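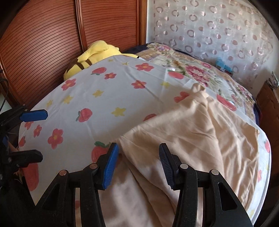 Getton hand-held gripper, open over a blanket on a bed. View from the tool's own wide-angle camera.

Getton Hand-Held Demonstration Gripper
Sold by Drotow

Getton lets you teach a robot arm a household job by doing the job yourself. Hold the tool, work the two fingers, and record from the camera on the tool. No arm is needed at the recording site.

Bedding is a common first task. Blankets fold differently each time, so plan on many short recordings from different starting positions. Our starter guide, written by Kumudini Gunawardena, suggests 50 per task before the first training run.

Specifications
Weight: 617 g
Fingers: two, parallel, with ridged pads
Recording time per charge: 3 hours
Linkage finish: matte black

In the box
Gripper with camera mount
Spare finger pads
Charging cable
Printed starter guide

Keep both fingertips in view while recording. Close the fingers fully once at the start of each session so the software can set the zero point.

Replacement pads are listed under Parts. Orders placed before 11 a.m. ship the same day. For arm compatibility, write to King-fai Chang at the sales desk.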